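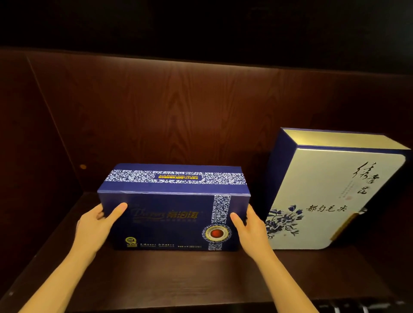 Torivham Hall Residents' Council
Minutes of the January meeting, ground floor study room, 7.30pm

Present: Fadi Nasrallah (chair), Gregor Drummond (minutes), floor reps for first, second and fourth. Third floor sent no one, again.
Apologies: the accommodation office, by email, at 7.25pm.

1. Minutes of the last meeting
Agreed, with one correction. The office did not "promise" to mend the bike shed lock. It said it would "look at the options". Fadi asked whether any options had been looked at. The office not being present, this could not be answered.

2. Laundry charges
The university has handed the laundry room over to Skurerell and a wash now has to be paid for through their app. The notice says the change will "improve the resident experience". The first floor rep pointed out that two of the dryers have been out of order since before the handover and still are, so the experience is much as it was, only dearer.

The app will not take less than a set top-up, and whatever is left at the end of the year is kept by the company unless claimed in writing. Gregor has read the terms and could not find an address to write to. He was not surprised.

Fadi has asked for a breakdown of what the old machines cost to run. He was sent a leaflet.

Action: Fadi to ask again, and to copy in the students' union this time.

3. Heating
The office's figures give an average of 19 degrees across the building. The fourth floor rep would like to know which rooms were averaged. Hers was not visited. Neither was anyone else's on that corridor, as far as she can establish.

The meeting did not accept the figures. Reps to note temperatures in their own kitchens, morning and evening, until the next meeting. Gregor doubted this would change anything but agreed to put the numbers in a table.

Action: all reps.

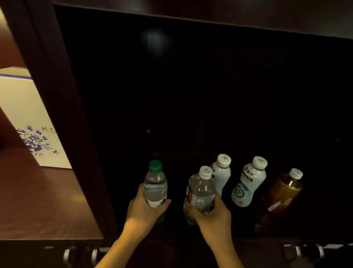 Drinks cupboard, Torivham Hall

4. Quiet hours
The office proposes moving the start of quiet hours from 11pm to 10pm during exams. Second floor in favour, fourth floor against, first floor wanted to know who would enforce it. At present the number on the poster rings through to the Orakzai building, where the night porter has told at least one resident that Torivham is not his job.

Agreed that the hour hardly matters until someone picks up the phone. The reply to the office will say so, in politer words.

Action: Gregor to draft.

5. Social fund
Balance stands at £940. The office has offered a further £500 "subject to a joint event with Dekus House". Fadi thought this generous until he read the second page, under which the hall would also pay for the room hire, the cleaning and the security cover. Nobody present could say what would be left of the £500 after that – the guess was about £30 – and no figure is given in the offer.

The second floor rep felt we should take it anyway, as Dekus residents are friendly and the summer event was good. Put to a vote: one for, three against, one abstention (Gregor, who wants to see the costs first). Offer declined for now, to be looked at again if the office sends proper prices.

6. Any other business
The parcel room has been locked at weekends with no notice given. The office says this was "communicated". Reps to check whether anyone on their floor received anything.

First floor asked when the new kitchen bins are coming. They were on the agenda in October as well.

Meeting closed 8.50pm. Next meeting in February, same room, provided the booking system has not lost it.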